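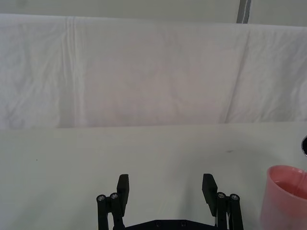 Open gripper and pink cup on the white table, as seen from the wrist camera.

Call for participants: Student Manipulation Project, spring term
Tarora Robotics Club, Lurbridge

The Tarora Robotics Club is looking for operators and annotators for its spring project, a set of demonstrations of a single robot arm handling household objects on a tabletop. The recordings will be used to train the controller the club enters in the Agbenyega Cup, student division, in April. Applications are open to anyone enrolled at Lurbridge, in any year and any major. Past robotics work is useful but not required.

Background

The club collected 2833 demonstrations last term. Most were single-object picks: cups, blocks, spoons, a sponge. The controller trained on them performs well when the object stands near the middle of the table and poorly when it stands near an edge or partly outside the wrist view. The spring set is meant to correct this. Objects will be placed at the margins more often, and operators will be asked to include recoveries, meaning episodes in which the first grasp misses and a second one is attempted without a reset.

The task list for this term:

Pick up a cup and set it down upright on a marked position
Stack two cups of different sizes
Move a cup from the right side of the table to the left and back
Pick up a spoon and place it in a cup
Clear the table into a bin, any order

The arm carries a parallel-jaw gripper with flat fingers. Upright cups are grasped across the rim with one finger inside, or across the body if the diameter allows it. Both grasps are wanted in the data and should be logged as separate types.

Positions

Operators. Operators drive the arm by hand controller and record episodes. Shifts are two hours, one operator and one logger per shift, who trade places at the halfway point. An operator is expected to take at least one shift a week until the end of the collection period. Training is one evening session plus a supervised first shift.

Annotators. Annotators review recorded episodes, mark the start and end of each grasp, label the outcome and flag episodes for removal. Work is done on the club's own machines or remotely. The expected load is three hours a week. Annotators should be comfortable with spreadsheets and with reading a written labeling guide closely. The current guide is 43 pages long, and much of it deals with partial grasps.

Software member (one opening). This person maintains Purkov, the club's recording tool, which synchronizes the wrist camera with joint positions and gripper state. Working knowledge of Python is required. Some exposure to ROS is preferred. The first assignment will be the timestamp drift that appears in episodes longer than a few minutes.

Conditions

Participation is unpaid. Students in the engineering program may register the work as an independent study for 2 credits, with Dr. Benedicta Tsikata as supervisor. The registration form must be signed before the first shift; credit cannot be added later.

All operators complete the lab safety module before touching the hand controller. Long hair is tied back, loose sleeves are rolled up, and hands stay off the table while the arm is enabled. The stop button is the logger's responsibility at all times.

Recordings show the workspace only and are stored without operator names. Each operator is assigned a number, which is kept in the episode file so that differences in driving style can be studied.

Operators who complete the full term may travel with the competition team, space permitting. The team has five seats. Selection is made by Delali Quansah, team captain, and takes into account attendance and episode quality as scored by the annotators.

How to apply

Send a short message stating the position wanted, your year and major, and the hours you are free on weekdays. Applicants for the software opening should add a link to code they have written, of any size. No resume is needed.

Applications go to Ebenezer Issahaku, data lead, through the club page or on paper at the robotics lab. Questions about labeling can be put to Ataahua Whitcombe. Questions about the hardware go to Dede Laryea, who also runs the operator training.

An information session with a short demonstration will be held in the robotics lab on 14 January 2020 at 6 p.m. Attendance is optional and does not affect selection. Applications received after the end of that week will be placed on the waiting list.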